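About Bratach

Bratach supplies stone-topped potting tables, gloves and small tools to people who garden indoors. The company was founded by Tarun Shakya in Prorkandale, where it still has its office, workshop and showroom under one roof. We employ 40 people, most of them in the workshop and in customer service.

The business began with stone. Mr. Shakya had trained as a stone finisher and spent the early part of his career on kitchen counters and window sills. Offcuts from that work were too good to discard and too small for a kitchen, and a number of them found their way into the homes of friends who kept houseplants. They were used for repotting, for cuttings and for the general clearing-up that follows both. The first Bratach table was built to the measurements of one of those offcuts, and its proportions have changed very little.

Our tables are now offered in 12 standard sizes. The Gulow, our best-known model, is priced at $2,299 with a marble top. The smaller Stöckli is intended for apartments and enclosed balconies and is priced at $1,290. Both are supplied with a choice of red, gray or green stone, and both may be ordered without legs by customers who already have a suitable base. 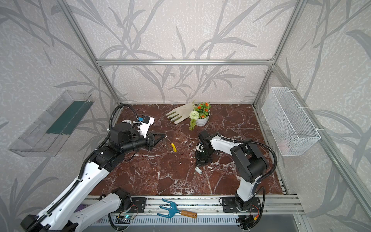 Is marble a sensible surface for potting work?
It is, provided that it is sealed and wiped down after use. Soil and plant debris lift easily from a polished top with a damp cloth. Acidic products, including vinegar, citrus cleaners and some liquid plant feeds, can dull the polish and should be kept off the stone or removed at once.

Our approach to materials

We select slabs in person and reject those with open cracks. Color and veining are left to the customer's taste. No two tops are alike, and we invite buyers to visit the showroom and choose their own slab before an order is confirmed. Customers who live too far away receive photographs of the slabs in stock, together with a note on any natural marks that might affect their choice.

Gloves and tools are chosen by the same people who use them in the workshop. We carry a short range and prefer to keep it that way. An item is withdrawn when a better one becomes available, and spare parts for withdrawn items remain on sale for as long as we hold them. 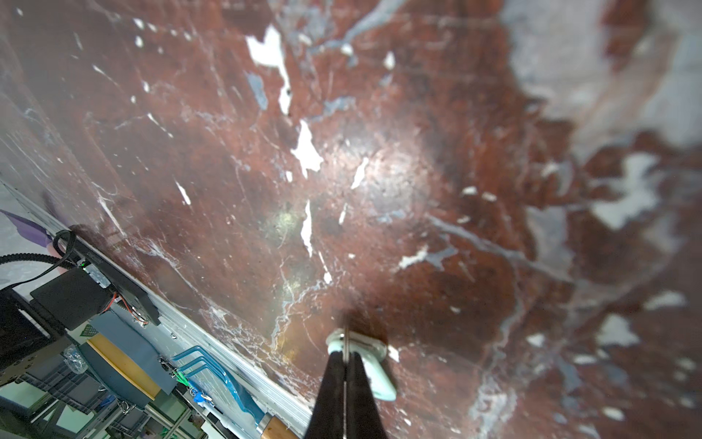 Prorkandale, July

The company has completed the move of its stone finishing department to the ground floor of the building. Slabs no longer have to be carried by elevator, and visitors may now view stock at the same level as the showroom. Polishing is still done by hand at the edges and by machine on the face. Every top is examined under a low light before it is released, as fine scratches are easily missed in daylight. Repairs and repolishing of older Bratach tables are also handled in the new space - owners are asked to write to us first with the model name and the color of the stone.

Care, order and good habits

A part of our work that customers may not expect is instruction. The showroom holds short morning sessions on looking after a potting table: how to set it out before starting, how to protect the polish, and how to leave it at the end. The sessions are free to anyone who has bought a table from us, and guests are welcome.
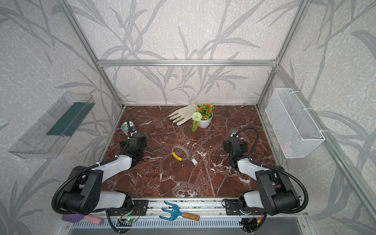

Instruction at Bratach is built on the belief that a table should be put in order every time it is used. Each session ends with clearing away, and participants are encouraged to do it in the same sequence at home. Containers and tools go back to their shelf first. Gloves come next, and they are the item most often forgotten. A glove left flat against a white ceramic pot, under the leaves and orange flowers, is quickly overlooked by someone who is attending to the plant. We advise moving the pot last, once the stone around it is clear, and lifting it at all times. Unglazed rims on the underside of a pot can mark a polished top if the pot is dragged.

Printed care notes are included with every table and are available on request to owners of earlier models.

Visiting and contact

The showroom is open on weekdays from 9 a.m. to 4 p.m. Visitors who wish to choose a slab are asked to make an appointment, so that a member of the finishing department can be present. Schools and garden clubs may arrange group visits through the office.

Inquiries about orders already placed should quote the order number. All other correspondence may be addressed to the office of Tarun Shakya, Bratach, Prorkandale.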